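How to Paint an Interior Brick Wall Without Hating It Later

Posted Aug 19, 2020
Filed under: Walls, Regrets

I have painted brick in three houses and stripped it in one. The stripping took longer than the other three put together, so let me begin by asking whether you are sure. Paint goes into brick like gravy into bread. You can get most of it back out, but you will never feel good about the result.

Still sure? Fine. Most brick indoors isn't lovely anyway. The chimney wall in our back room in Larna was the color of canned salmon, with a gray patch where a previous owner had sealed up a stovepipe and lost interest. Paint was a kindness.

What you need

A stiff nylon brush (not wire, which leaves bits of itself behind to rust)
A shop vacuum
Dish soap and a bucket you don't love
Masonry patching compound and a narrow pointing trowel
Masonry primer
Flat or eggshell latex wall paint
A roller with a thick nap, 3/4 inch or more
A cheap 2-inch angled brush, and then another one when you ruin the first
Drop cloths, more than you think

Step 1. Look at the wall

Tape a square of plastic sheet to the brick, all four edges, and leave it for a couple of days. If there's water on the brick side when you peel it off, you have a damp problem and paint will only make it a damp problem with bubbles. White fuzzy powder on the surface is salt, and it means the same thing. Go find the leak. I'll wait. I once waited from December to the following spring on account of a gutter.

Old houses deserve extra caution. Soft brick laid in lime mortar needs to breathe, and ordinary paint will trap moisture in it until the faces pop off. Our friend Hjørdis Dalen looked at a farmhouse outside Hekbridge with 1612 carved over the door, and the first thing she asked me was what shade of white to use on the brick. I told her to use none and to telephone somebody who knows limewash. And if there's old paint on your wall already, test it for lead before you scrub or scrape anything.

Step 2. Clean it

Vacuum first, top to bottom, then scrub with warm soapy water, then rinse with plain water and a sponge. Do the mortar joints with real attention. That's where the dust lives, and paint stuck to dust is just dust with ambitions. Give it a full day to dry, longer if the room is cold.

Step 3. Patch

Rake out any mortar that crumbles under your thumb and press in new compound with the pointing trowel. Don't try to make it pretty. Small chips in the brick itself can stay; they're the reason it looks like brick. Let the patches cure for as long as the tub says, even though the tub is annoying about it.

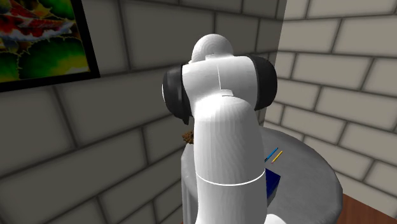
Corners are where most people come unstuck, and I include myself, at some length. The roller can't get into them, the brush holds too little paint, and the joints from the two walls meet in a way that suggests the masons weren't speaking. The size of the brick matters too. Big rectangular ones like those in the picture give you fewer joints to poke at, so you can cut in a whole corner before the paint on your first stretch has gone tacky. With ordinary small brick, work in short sections, elbow to shoulder height, and roll up to each one while it's still wet. If a round table lives in your corner, pull it well out into the room first. You will think you can reach over it. You'll be wearing the paint by lunch.

Step 4. Prime

Don't skip this. Amirhossein Mirzaei, who taught me to paint and has never forgiven me for how I hold a brush, calls primer "the paint you buy so the other paint works." Use a proper masonry one. Brush it into the joints first, then roll the faces, pushing harder than you would on drywall. It will look terrible, blotchy and thin, and you'll be tempted to fix that with a second trip. Leave it alone overnight.

Step 5. Paint

Joints with the brush, faces with the roller, same as before. Load the roller heavily and go over each patch up and down, then side to side, then up and down once more. Brick drinks. On the back room I had budgeted 30 dollars for paint and spent 55, and that was with the good coupon from McKinnon.

Let the first coat dry, then look at it with a lamp held low against the wall. Every pinhole you missed will show up as a black dot. Poke paint into them with the tip of the brush, swear a little, and put on the second coat.

Flat finish hides lumps. Eggshell wipes clean. Gloss makes the wall look like a school locker room, and if that's what you're after, I can't stop you.

Step 6. Clean up

Peel the tape while the last coat is still slightly soft, pulling back on itself at an angle. Drips on a wood floor come up with a plastic scraper if you catch them that evening. Drips on grout are yours now.

A note on color

Pure white on brick looks blue by a north window. I tried one called Nukeck, off a sample card, which turned out a sort of warm oatmeal and which my family now calls "the porridge wall." Paint a test patch at least four bricks wide and look at it morning and night before you commit. Put it somewhere a bookcase could go.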